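Clearing Trays in the Lunchroom: Frequently Asked Questions
Turmont staff pages - updated April 1, 2020

Where does everything go?

There are three stops on the table. Wrappers, napkins and tissues go in the clear plastic container. Leftover food goes on the black tray. Plates and utensils go in the gray rack. The red tray stays on the table until it has been cleared.
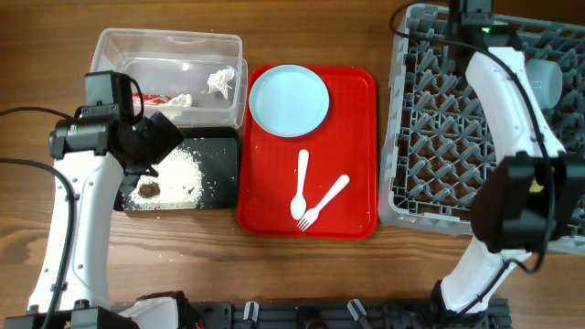 What do I take off the tray first?

Paper, then food, then the plate, then the spoon and fork. Signe Brekke wrote the order down in March after wrappers kept turning up in the dish rack.

Can rice go in the clear container?

No. Rice, meat and sauce go on the black tray. A few crumbs stuck to a napkin are fine. Please don't shake the napkin out first.

Do plates get stacked?

No. Stand each plate in its own slot in the rack. Small plates can go in any row. If the rack is full, leave the plate on the red tray and tell whoever is on duty.
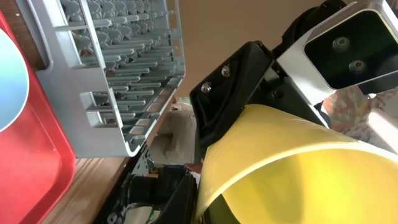
2 min read

Are the plastic spoons and forks thrown away?

No, we keep them. They are washed and used again until they crack or a tine breaks. Broken ones go in the clear container with the wrappers.

What about rice on the table?

It happens at most meals. Push stray grains together with a dry napkin and put them on the black tray. Wipe with a damp cloth afterward - wet rice sticks to the wood and is harder to get up.

Why is there no lid on the container?

The lid is kept in the Viklund cabinet, shelf 4. It goes on only when the container is carried out.

Can I pick up the spoon and fork together?

Yes, by the handles. On days when the plate has been lifted first, they are usually lying loose on the tray.

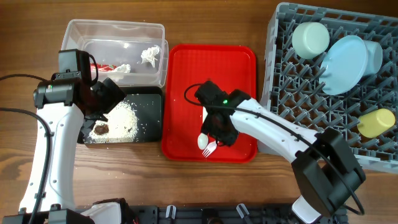

Staff Handbook, p. 42

When is the container emptied?

After each meal, even if there are only a few pieces of paper in it.

Who do I ask about missing trays or racks?

Cameron Guthrie, extension 123. Replacement red trays come from Bendar and take 3 days.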